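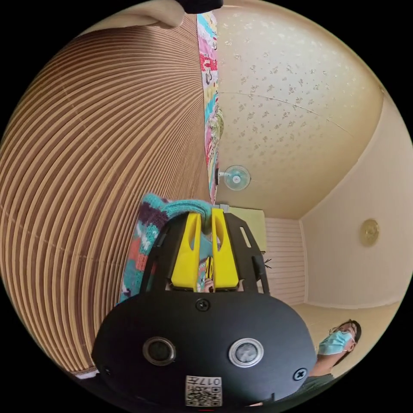
Berkay Başaran objected, at the end of the last session, that a number which tells you nothing about the item is a number wasted, and that anyone who has worked in a store would rather read "CH-2-B" off a shelf than "0206". Several of you agreed. The objection is a fair one and most of this handout is a reply to it.

Handout 6: Item numbers, labels and the register
Keeping Track of Shared Equipment, Nurkent
Issued 4/11/18
Notes by Evangelia Liapis

1. Terms

An item is anything that is lent, moved or checked as a single thing. A register is the list of items. An item number is the string that links the item to its line in the register. A label is the physical carrier of the item number. These four are often mixed up in speech ("the label says it belongs to the second floor"), and the mixing-up causes real faults. The label says a number. The register says where the item belongs.

A kind is a group of items that can stand in for one another: all the two-metre steel rules, for instance. Kinds have stock codes. Items have item numbers. A box of drawing pins has a stock code and no item numbers, as no one will ever ask where a given drawing pin has gone.

2. Numbers with meaning and numbers without

Başaran's "CH-2-B" is a speaking number. It carries the class of item (chair), the floor (2) and the room (B). It can be read without the register, which is a real gain when the register is out of reach or out of date.

The cost comes later. The chair is moved to the first floor. Either the label is changed, and every past record that used the old number now points at nothing, or the label is kept, and the number is false. In practice stores keep the label. After a few years the staff know which parts of the number to believe, and new staff do not.

The Nastdale register, which we used for the exercise in July, shows this well. It held 2,778 lines. In 206 of them the floor given in the item number did not match the floor given in the location column. Working from the register alone, there is no way to tell which of the two was right. Both columns had been filled in by careful people.

A silent number carries nothing. It is given out in order, once, and never used again. It can't become false because it makes no claim.

There are halfway schemes, and you will meet them. The most common is a class prefix followed by a running number: CH0001, TB0001 and so on. Class changes far less often than place, so this is safer than "CH-2-B". It still fails at the edges. Ifigeneia Andreadis gave the case of a folding step that was bought as a seat, booked as a seat and used from the first day as a step. Is it CH or ST? With a silent number the question can be left open, or answered twice in two columns.

The rule for this course: anything that could change goes in a column. The number itself stays silent.

3. Length

Decide the length at the start and pad with zeros. A store of 400 items can be numbered with three digits, and will run out sooner than expected. Numbers are never reused, so the limit is set by everything the store will ever own, scrapped items included. Four digits is the least we accept in coursework.

Padding matters for two reasons. Sorted as text, 17 comes after 1400 and before 2, while 0017 sorts where it should. And a padded number shows when a digit has been lost: a reader who finds three digits on a worn label in a four-digit store knows that something is missing.

Spreadsheets strip leading zeros unless the column is set to text. Set the column to text before you paste anything in. Setting it afterwards does not bring the zeros back.

4. Check digits

People copying numbers by hand make two kinds of mistake far more than any other: one digit wrong, or two neighbouring digits swapped. A check digit catches both.

The scheme used here is a weighted sum, modulus 11. For a four-digit number, multiply the digits from left to right by 5, 4, 3 and 2, and add. Divide by 11 and take the remainder away from 11. The result is the check digit. If the remainder is 0, the check digit is 0. If the result is 10, skip the number and go on to the next.

Worked case, item 0206:

0 x 5 = 0
2 x 4 = 8
0 x 3 = 0
6 x 2 = 12
Sum = 20. Remainder on division by 11 = 9. Check digit = 11 – 9 = 2.
Full number: 0206-2

Suppose it is copied as 2006-2. The sum is now 10 + 0 + 0 + 12 = 22, the remainder is 0, and the check digit ought to be 0. The entry is refused. Suppose it is copied as 0208-2. The sum is 24, the remainder is 2, and the check digit ought to be 9. Refused again.

Why 11 and not 10? Eleven is prime and larger than any single digit, so neither a change in one digit nor a swap of two different neighbours can leave the remainder as it was. With 10, a digit weighted by 5 could be wrong by 2 and pass. Work this through for yourselves before the next session.

A check digit says nothing about whether the item exists. It says only that the string is well formed. Stavros Manolakis asked if it could be left off where every label is scanned. It could, provided no one ever types a number from a scrap of paper or reads one down the telephone. I have not yet seen such a store.

5. The label

A label has two readers, the eye and the scanner, and should serve both. The printed number and the coded number must be the same string. It is common to find labels where the code holds a web address and the print holds a number, so that the two can drift apart when the address scheme changes. Code the number alone and let the software build the address.

Put the printed number above the code or beside it, in plain upright type, with clear white space round the code. Matt stock is easier to scan than gloss under ceiling lights. Choose a face of the item that is flat, that stays with the item when parts are swapped, and that does not wear in use. Lids, covers, batteries and cables are all poor places.

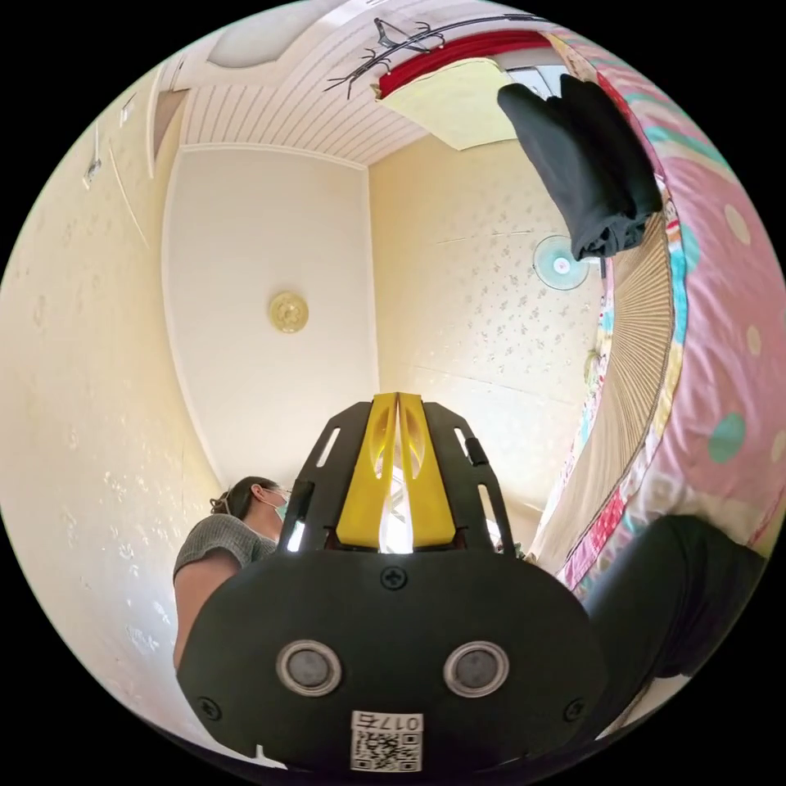

Fig. 1. Printed number above, code below, on the rear of the housing.

Curved surfaces need care. A square code wrapped round a narrow tube can't be read in one pass from any angle. Use a tag on a tie, or a smaller code repeated. For cloth, use a sewn tape. For glass and anything that goes through a washer, engrave the number and do without the code.

Where an item is made of parts that may be separated, decide which part is the item. The others are either items too, with their own numbers and a "part of" column, or they are spares with a stock code. Avoid suffixes such as 0206a and 0206b. They break the check digit and they are speaking numbers again, this time carrying a claim about what belongs with what.

6. Replacing a label

A lost label is replaced with the same number. To do this you must know which item you are holding, so the register needs at least one other means of telling items apart: a maker's serial number, a photograph or a note of damage. If the item can't be told from its neighbours, give it a new number and mark the old line "lapsed – label lost". Do not delete the line. Stamatia Kouris has the Stuvari lapsed list for anyone who wants to see how long such a list gets.

Two labels on one item is worse than none. Remove the old one entirely before fixing the new one; crossing out is not enough, as a scanner will read through pen.

7. Work for next time

a. Take the first page of the Theodorakopoulos register. Mark every column that repeats something already carried in the item number. Note each line where the two disagree.

b. Work out the check digits for 0400, 0401 and 0402. One of these numbers must be skipped under the rule in section 4, or none must; say which, and show the sums.

c. Write the change note you would send to staff when moving a store from speaking to silent numbers. One side of paper. Old numbers go in a column headed "former number" and stay there for good.

Hand in on paper, with your name on each sheet.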